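The Ferry Bell

When Lucyna Sobczak was a girl in Petville, the last boat of the evening would not leave until her grandfather had rung the bell, and her grandfather would not ring the bell until he had looked up the hill road one more time to see if anyone was running. Somebody usually was. He would stand there with the rope in his hand and his pipe gone cold, and the passengers on the benches would grumble and pull their coats tighter, and then down would come the baker's boy or the schoolteacher with her hat in her fist, and everyone would shuffle over and make room.

She thought about that a good deal on the night she missed the boat to Sarnham herself. There was a new landing by then, with a ticket window and a clock, and the boat went when the clock said so. She had a suitcase in one hand and a plum cake in the other (her sister Solomiia would have been insulted by anything from a store), and she stood at the rail and watched the lights go off across the water without her.

"You could sit," said a man on the bench. "It's a long time till morning, and that looks heavy." 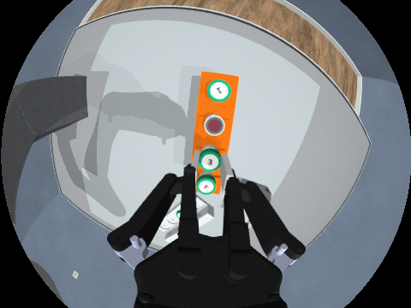 Kwadwo Abubakari

He was a big, tidy man with a scarf wound twice around his neck, and he moved his newspaper so she could put the cake down. His name was Dimas, he told her, and he had missed the boat too, although in his case he had been sitting right there when it left. He had been reading, and then he had been thinking, and when he looked up there was only the wake.

"My grandfather would have come and tapped you on the shoulder," Lucyna said.

"Was he a patient man?"

"Oh no, he was terrible! He shouted at the soup. But he couldn't stand to leave a person behind."

So she told him about the bell, and the hill road, and the winter the river froze in February and her grandfather went down and rang it every evening all the same, so that people would know what time to have their supper. Dimas told her about his mother's house in Tovard, where he was going to help pack up the kitchen, and how he had been putting it off since spring. Somewhere after midnight they cut the cake with the edge of her library card. It was a good cake, a little heavy in the middle, and they ate more of it than they had meant to.

In the morning the boat came in gray and quiet with its ropes dripping. Dimas picked up her suitcase without asking and she carried what was left of the cake. At the top of the gangway she stopped, so that the young deckhand had to stop too, with the chain in his hand, and she turned around and looked for a good long while up the road.

"Ma'am?" said the deckhand.

"Just a minute, dear," said Lucyna. "I think there's a woman coming with a dog."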